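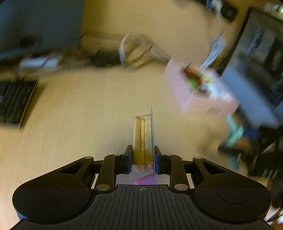 Wed 3 September

Second day on the snack packets for the Kostmont set. Task is the same as on the first sheet: pick the packet off the desk, lift, carry to the pink box, let go. The thin packets are slower to do than the tins were. What works best so far is taking them by the two sides with the packet upright, as with the clear one with the three biscuit- or bread-like sticks in it, so that the jaws press on the food and the film doesn't fold up between the pads. Gripping by the top seal looks fine until the lift and then the packet swings. Ustyna wants some of those kept anyway, tagged "swing", up to 10 and no more.

Target for the packets is 700 episodes. We did 48 before lunch, me on the gripper and Chae-won on the log. Threw out 31 after going through them on the Butell viewer. Most were mine, closing the jaws before the hand had stopped moving. The rest lost tracking when I turned my wrist too far on the way to the box. Keep the wrist flatter. Chae-won suggests approaching from the keyboard side and I'll try it tomorrow.

Shiny film is still a worry. With the desk lamp on we get a bright streak across the packet which moves as the packet moves, and the Grorard pose check flags it as a jump. Lamp off for the afternoon, blinds half down – flags dropped a lot but the image is grainier. Have left both kinds in and marked the lamp state in column F. Please fill in column F, it was blank for most of Monday.

Desk clutter: we agreed to leave cables and screens where they are and only clear the patch where the packet starts. Ustyna would like the box turned to a different angle every ten episodes or so. I forgot for the first batch, so those all have it at the same angle. Not worth redoing.

Jaw pads need a wipe at each break. Picked up a greasy film by noon and two packets slid down during the carry. Kept both, tagged "slip".

Song's script renamed the morning files with the wrong session letter. Fixed by hand, originals are in the old folder, do not delete yet.

To do
Charge second battery
More packets, softer ones if possible
Ask Ustyna whether a torn packet counts as a new object
Re-run calibration before starting, it was last done on Monday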